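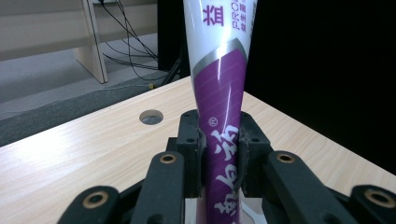 Gripper log, Marnley student team, October. Afternoon session, started 2:15.

Goal was soft tubes. Blocks and bottles are done. The score sheet for the Loltis round has a "deformable" class and we have nothing recorded for it yet.

Finger spacing: set the closed stop to 3 mm over the old value. With the old stop the tube wall folded and the tube rotated on the way up. With the new one it still necks in between the fingers, but holds vertical. Grip low, below the middle. A high grip lets the bottom swing.

Runs: 50 picks with the new stop, tube upright at the start. Log is in the shared folder under tube_b. Drops all came from closing too fast. Slow close for anything that isn't rigid, please write the speed in the notes column.

Linkage: slight play on the right side when the fingers are fully open. Checked the bushings, no scoring. Screws at the finger were a quarter turn loose. Tightened, play mostly gone. Recheck after the next 150 cycles. The Drirkon sheet says 1000 between inspections but that's for the old fingers.

Tracking: lost the tube twice on glare from the glossy side. Turning it a few degrees fixed it. Try lower exposure before touching the lights.

Open:
- pad wear, measure both fingers, same spot
- half-empty tube, expect the stop to be wrong again
- tube lying flat, not tried
- ask the Brøndum group what closing speed they use

Battery went back on the charger at 4:40. Stop left at the new setting.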